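Nernimden – estação bimanual para coleta de demonstrações
Prudach / Equipamentos / Coleta de dados

A Nernimden é a nossa estação de mesa para gravar demonstrações de manipulação com dois braços. O operador conduz, o sistema registra imagem, posição das juntas e abertura das pinças no mesmo relógio, e o episódio sai pronto para revisão. Começou como montagem interna do laboratório de Biltham e foi crescendo até virar produto, com muita teimosia da Sneha Chaturvedi, que até hoje assina o projeto mecânico.

O que mais nos empolga nela é o tipo de tarefa que dá para gravar. Pegar e largar um bloco todo mundo já gravou. Aqui a gente queria montagem: peças compridas, encaixes que só entram no ângulo certo, uma mão segurando a base enquanto a outra trabalha. As imagens desta página são da tarefa de tubos, com uma estrutura branca grande e tubos brancos, que usamos como referência para comparar versões da estação. Ela é ótima para isso – qualquer folga no punho ou atraso no comando aparece logo nos dados.

Câmeras de punho

Cada punho leva uma câmera pequena, fixada perto o bastante para manter os dedos no campo de visão. É a vista que mais ajuda no contato fino, quando a câmera de cima já perdeu a ponta da pinça atrás de uma peça. A lente é trocável e o suporte tem 2 posições de inclinação. Quem trabalha com peças altas costuma preferir a mais aberta.

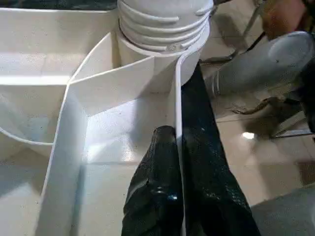 Câmera de punho: os dois dedos pretos pinçam uma divisória fina de plástico branco.

Os dedos são pretos, de superfície texturizada, e saem com um parafuso só. Recomendamos ter um par de reserva: o revestimento gasta mais rápido em plástico liso do que se imagina, e um dedo gasto muda o comportamento da pega no meio de uma sessão. Anote a troca no diário da estação. O Wendell Escobedo perdeu uma tarde em maio procurando um erro de calibração que era, no fim, um dedo novo do lado esquerdo.

Câmera superior

A terceira vista vem do alto e pega a mesa inteira, com os dois braços entrando pelos cantos de baixo. Ela serve de contexto para a política e também para a revisão humana, que fica bem mais rápida quando se enxergam as duas pinças ao mesmo tempo. Exposição e balanço de branco ficam travados durante o episódio. Com peças brancas sobre fundo preto vale a pena gastar uns minutos nesse ajuste: exposição alta demais apaga as nervuras e as travessas da peça, e são elas que indicam a orientação.
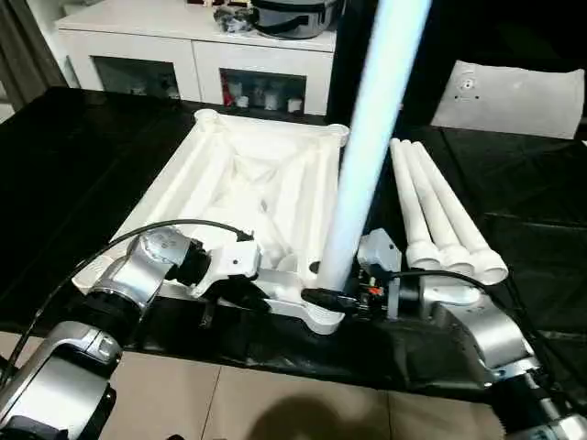 Como se grava um episódio

A sessão segue um roteiro simples. O operador monta a cena, aperta o pedal, executa a tarefa e aperta o pedal de novo. Antes do segundo toque ele espera as pinças pararem, para o modelo ter um final limpo. Se algo deu errado, um toque longo marca o episódio como falha e ele vai para outra pasta. Não apague as falhas! A Liên Diệp usa todas para treinar o classificador de sucesso, e as tentativas quase boas são as mais úteis que ela tem.

Na tarefa de tubos dividimos a demonstração em seis etapas, da aproximação à soltura. As etapas são marcadas depois, na revisão, numa linha do tempo com atalhos de teclado. Tentamos marcar ao vivo, com um segundo operador no teclado, e a precisão caiu muito.
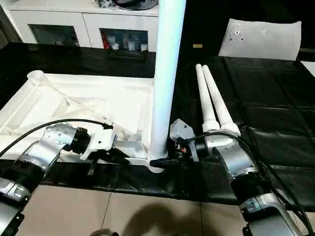 Variar as condições iniciais faz mais diferença do que aumentar o volume bruto. Mude a posição da estrutura entre um episódio e outro, gire um pouco a base, troque a ordem dos tubos, comece com a pinça esquerda mais longe. O software sorteia uma disposição e projeta o contorno na tela do operador, que arruma as peças de acordo. Leva segundos e evita aquele conjunto de dados em que tudo nasce sempre no mesmo lugar.

Sobre a cobertura preta: ela vem com a estação e dá um contraste excelente com peças claras. Forma vincos com o uso, e pode deixar os vincos lá. Os modelos treinados com a cobertura esticada sofreram quando alguém encostou na mesa; os treinados com a cobertura amassada seguiram trabalhando. Para peças escuras há uma versão clara, pedida à parte.

Ritmo de trabalho

Sugerimos blocos de cinco episódios por operador, com pausa e troca. O Évan Pruvost, que cuida da coleta na unidade de Zamora, mistura operadores experientes e novatos no mesmo bloco, e os dados ficam mais ricos: cada pessoa segura o tubo de um jeito, corrige de um jeito, hesita num ponto diferente. A hesitação também entra no treino, desde que a correção apareça inteira. 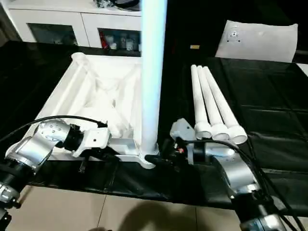 Tarefa de tubos: pinça direita na base do tubo erguido, com outros três tubos sobre a cobertura.

O que acompanha a estação

Dois braços com pinças e suportes de punho
Câmeras de punho e câmera superior, com cabos
Pedal de início e fim
Cobertura preta para a mesa
6 pares de dedos sobressalentes
Software de gravação, sorteio de cenas e revisão

A mesa não está incluída. Qualquer tampo firme serve, desde que os braços possam ser fixados na borda da frente.

Dúvidas sobre instalação e formatos de exportação: Loretta Haddad, suporte técnico da Prudach.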